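Frequently Asked Questions – Renting a Workshop Table at Patedell

Last updated: 2022-06-24

We receive many of the same questions by e-mail, so we collected the answers on this page. If your question is missing, please write to us through the contact form. We answer in English, and normally within two working days.

What is Patedell?

Patedell is a shared workshop in Drastitz for people who make small things at home and need more room now and then. Most of our members do bookbinding, leather work, model building or repair of lamps and radios. You rent a table by the half day or by the month. We are not a school and we don't give courses, but members are friendly and you may ask them.

Do I need experience?

No. You need only to read the house rules and sign them at your first visit. For the big paper cutter and the drill press you must also do a short introduction with our staff. It takes less than half an hour and it is free of charge.

How much does it cost?

A monthly table costs 199, and this includes a shelf, a key card and the use of all hand tools. A half day costs 2 tokens from your token card. Token cards are sold at the front desk only. We don't give money back for unused tokens, but they stay valid and you can give them to another person.

Is there a deposit?

Yes, for monthly tables the deposit is 200. You get it back within one month after you return the key card and empty your shelf. For half days there is no deposit.

How do I book a table?

Use the booking calendar on this website. Green fields are free, gray fields are taken. You can cancel until the evening before and the tokens will go back on your card. If you cancel on the same day, they are lost. Please don't book by telephone, the person at the desk sees the same calendar as you do.

Can I leave my work on the table overnight?

Only with a monthly table. Half-day tables must be empty and clean at the end of your time, because the next person may be waiting already. If you have glued something and it needs to dry, put it on the drying rack by the window with your name and the date.

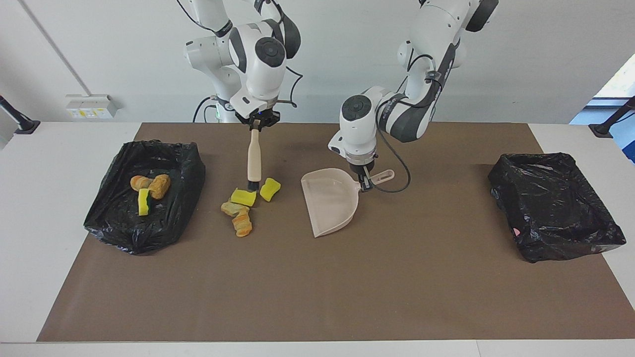

Things on the drying rack without a name are moved to the lost property box after one week. The box is emptied at the end of January every year. We write to all members before we do this, so please read your e-mail in that month.

Which materials are allowed?

Paper, cardboard, leather, textile, cork, thin wood and most plastics are fine. Spray paint and resin are allowed only in the Pacheco room, where the air extraction is. Please don't bring open fire, car batteries or anything which has a strong smell and no label. If you are not sure, ask first – we say yes more often than people expect.

Can I buy material from you?

A little. We keep bookbinding board, linen thread, white glue and sandpaper, and you pay at the desk. For everything else we recommend the shop Illetti, two streets away. Our stock of brass paper fasteners is now a bit too large, we ordered some 1000 by mistake, so these are free until they are gone.

Who cleans the tables?

You do. Brushes hang on the hooks next to each row and the trash bins are below the sink. Brush the dust and cuttings together first and then pick them up. Please don't push them onto the floor. Leather scraps bigger than your hand go in the scrap drawer, where other members can take them. Knife blades go in the metal can with the red lid and never in the trash bag.

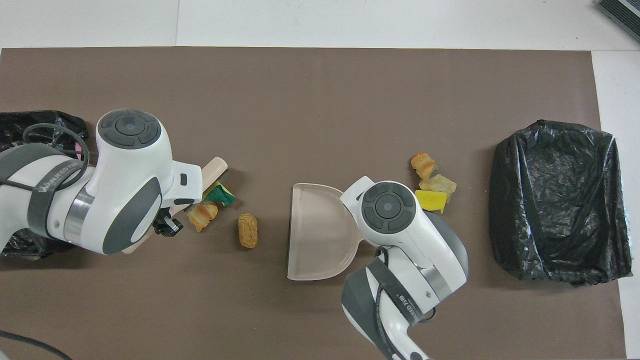
Brush and black plastic bag at cleaning up.

What happens if I forget to clean?

The first time you get a friendly message. The second time we take one token from your card. With monthly tables we simply talk to you. It happens rarely and we don't like to do it.

May I bring children or a dog?

Children are welcome from eight years, together with an adult, and one adult can look after two children at most. The drill press and the paper cutter are not for children. Dogs must unfortunately stay at home. Some members have allergies, and glue pots and tails do not go well together.

Is the workshop accessible by wheelchair?

The main room and the toilet are on the ground floor without steps. The Pacheco room has one step, for which we have a ramp. Two of the tables can be lowered, and in the calendar they are marked with the letter L. Please write to us if you need a different height, the adjustment takes a few minutes and we can do it before you arrive.

How can I end my monthly rental?

Write to us before the 15th and the rental stops at the end of the same month. After the 15th it stops at the end of the next month. You don't have to give a reason. The form is at the front desk, but an e-mail is enough.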